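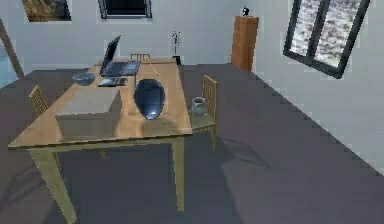 Forum > Automation > Purchasing

gantry_lee: Budgeting for simulation before we commit to an arm. Collatora licenses per seat, 12 seats minimum. Rinitz bills by compute hour.

ohm_side: Price the GPUs first. Licenses are the small line.

gantry_lee: Disagree — we already own three nodes.
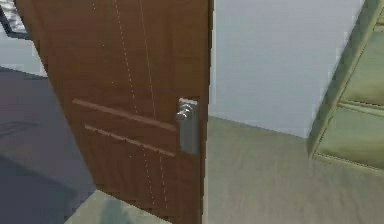
tk_flange: Does the arm quote need to wait for the sim results?

ohm_side: Get the quote now, sign after the reach study.

Comments

pallet9: Cinau lead time was 13 weeks for us.
m_dowel: Ask for October delivery in writing.

Related
Rashidi gripper spares
Leasing vs. buying a cell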